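Farzana Bandara has been repairing stringed instruments in Dirbridge for 18 years, the last 3 of them in two rooms above the old feed store on the square. She grew up in Skerkura, where her uncle kept a shop that sold sheet music and fixed whatever people carried in. She talked with Tharindu Begum one afternoon in September, when the school orchestras had just started up again and the racks were full.

Most of what comes through the door that month is student violins that spent the summer in a closet. "The bridge is down, the strings are dead, and sometimes the seam has opened along the lower bout," Bandara said. "Parents think the instrument is ruined. An open seam is a good thing to have. The glue let go so the wood didn't have to crack."

She uses hide glue for nearly everything on a violin. It can be loosened later with heat and moisture, and the next person who has to take the top off will be able to do it. She has seen what happens when somebody reaches for the white glue in the garage. "I had a cello last winter where the whole neck was set in epoxy. I worked on it for two weeks. The owner could have bought another cello for what that cost, but it was her grandfather's, so we went ahead."

Begum asked how she decides when an instrument is not worth the work. Bandara said she gives the customer a number and lets them decide. A setup on a student violin, with new strings, a fitted bridge and the pegs dressed, costs less than a pair of decent shoes. A neck reset costs more than many factory violins do. She writes both figures on the same card, the price of the repair and what the instrument would sell for afterward, and hands it over.

"Some of them look at the card and say go ahead before they've finished reading it," she said. "I don't argue with that. I have one at home I would never sell either."

That one is a viola built by a man named Wanigasekara, who taught her the trade. He made few instruments and signed them in pencil on the inside of the back, where you only see it with the top off. Her apprenticeship with him was mostly sharpening. For the first months she was not allowed to cut anything that belonged to a customer. She flattened plane soles and ground knives, and cut practice bridges from blanks he had rejected.

"He would hold the bridge up to the window and hand it back without saying anything. If he put it in his apron pocket, it was good. I think he put four in his pocket that first year."

Her shop log goes back to the first job she did under her own name. It is a row of hardcover ledgers, and the entry she made on the morning of the interview was number 1148. Each one has the owner, the maker if there is a label, the condition on arrival and what she did. She has never moved it to a computer. When an instrument comes back, she looks up the old entry and checks the soundpost measurement against what she finds.

The soundpost is the part customers ask about least. It is a spruce dowel that stands inside the body between the top and the back, held only by pressure. Moving it by the thickness of a business card can change how the whole instrument answers the bow.

Bandara keeps the front room at 40 percent humidity when she can. In January that means filling the humidifier before she goes home and again first thing in the morning. She tells players to do what they can with a damp insert in the case, and to keep the case away from heating vents and out of the car. 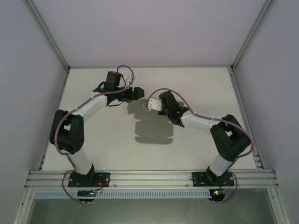 Dirbridge Community College | Department of Music and Applied Arts

Since last year she has also taught an evening class at the college, an introduction to instrument care. Students bring their own violin or guitar and learn to change strings one at a time, clean rosin off the varnish and spot a peg that is going bad. She does not teach them to move a soundpost.

"I want them to know what to look at and when to stop," she said. "If they hear a buzz, they can check the fine tuners and the chin rest first. Half the time it's the chin rest."

Begum asked about strings. Bandara puts Porum strings on most of the rental violins and lets experienced players choose for themselves. She said people change brands too often and change strings too seldom. A student who practices every day should have a new set once a year.

She has no apprentice yet. Two people have asked, and she told them both to come back with a sharp knife. One of them has been back already, and Bandara sent him home with a box of bridge blanks.

Department of Music and Applied Arts | Contact the department office | Copyright Dirbridge Community College. All rights reserved. | Back to top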